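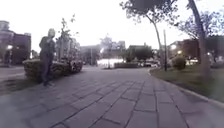
Usum Sidewalk Logger: teach your rover by driving it

Home Rovers Loggers Spares Help

I built the first Usum because I was sick of my little delivery rover learning from parking lots (flat, boring, no people!). What it needed was real walking routes, with curbs that bend away, lawn right up against the paving, and somebody standing near a planter who may or may not step out. So now I drive the route by hand, and the Logger saves the camera view along with every nudge of the stick. Those pairs are what your model trains on.

You get the logger box, a mast clamp, a 3 m cable and the sorting software. It holds over 400 short drives before you need to empty it. I usually stop at 180 in one outing, my thumbs give up first.

My tips: drive the same curve both ways, go out in dull light as well as bright, and keep your bad runs too (tag them "recovery", they're gold for teaching it to get back off the grass). Fits the Cosgate and Lorkwood chassis. Alhassan owners need the longer clamp, part 17, so add it to your order!

Filed under: Data Loggers, Outdoor Rovers

Contact us | Copyright Usum | Back to top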